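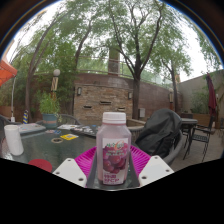 Grape drink in a clear bottle with white screw cap

Home Help > Kitchen and Food > Drinks

Can I use grape drink from the store to make jelly, and why mine did not set?

Posted by Jonalyn Lagman

Hello everybody. I moved to Prusley in March and I am learning to make fruit jelly, the kind you put on toast, not the one you eat with a spoon. My neighbor gave me her recipe which uses grape juice, sugar, lemon and powdered pectin. She says it never fails to her.

In my first try I did not have real juice at home, so I used grape drink from plastic bottles. I boiled it with the pectin, then I put the sugar and boiled again for one minute, like it is written. I filled 8 small jars. It was already two days and it is still like syrup. The taste is good but very sweet, and the color is much more pale than the jelly of my neighbor.

I want to ask these things. Is the drink the problem, or did I do something wrong with the boiling? Can I save the jars, or must I throw them? Also I do not understand the difference between "juice," "juice drink" and "grape flavor" on the bottles. In my country we have these words also but I think they are not used in the same way.

I have an electric stove, the small one with two plates, and it takes a long time to become hot. Maybe this is important. Thank you for your patience with my English.

Leilani Strickland

Hi Jonalyn, your English is fine! I've made jelly for years and I think you have more than one thing going on.

First the drink. Juice is what comes out of the fruit. Juice drink has some juice with water and sugar added, and grape flavor may have no juice at all. Read the ingredient list, because the first thing on it is the biggest part. If it says water, then sugar, and grape is somewhere down the line, you have mostly sweet water. Regular boxed pectin needs sugar and acid in the right amounts to set, and the recipe was figured out for real juice. Your drink already had sugar, then you put the full sugar on top. That's why it's so sweet.

Second, the boil. The recipe says one minute but it means one minute at a full rolling boil, the kind that doesn't go down when you stir it. On a slow burner you can get a lot of bubbles and still not be there. I had an old Konden two-burner in my first apartment and I learned to make half batches in my widest pot. Never double a batch, it almost never sets right.

You don't have to throw anything away if the jars sealed and have been kept cool. Syrup is great on pancakes, or in plain yogurt, or stirred into fizzy water with ice. My kids liked my failures better than my jelly!

If you do want to cook it again, the leaflet in the pectin box normally has a part called "remake" or "if your jelly doesn't set." Follow the one for your brand, they're not all the same. Do a small amount first, and use clean jars and new lids. Some jellies also need up to 2 weeks to firm up, so two days is early, but I wouldn't hold my breath with this one.

Next time buy a bottle that says 100% juice, unsweetened. It's darker too, so you'll get that color.

navarro_kitchen

just buy the jelly lol. Clatance has it on sale half the year

Jonalyn Lagman

Thank you very much Leilani, this is very clear. I looked at the list on the bottle that I bought and you are right, first is water and second is sugar. Grape juice is in the fourth place. Now I feel a little stupid, but I am happy to know the reason.

I also tested the stove. I put water in the pot with the lid and it needed eighteen minutes to boil strongly, and when I stirred, the bubbles went down. So probably I never had the rolling boil that you described. I asked my neighbor and she has gas, so for her it is another situation.

I will keep five jars in the fridge as syrup and try the remake with the other three. The leaflet in my box says to add water, pectin and lemon juice, and it gives the quantity for each four cups, so I must calculate for less. Is it okay if I use lemon juice from the bottle, or it must be the fresh lemon?

To navarro_kitchen, yes, I know it is cheaper, but I want to learn it.

Leilani Strickland

Bottled lemon juice is the better choice for canning, the acid is always the same strength. Fresh lemons can be weaker or stronger. Let me know how the three jars come out, and give them a full day before you tip them to check.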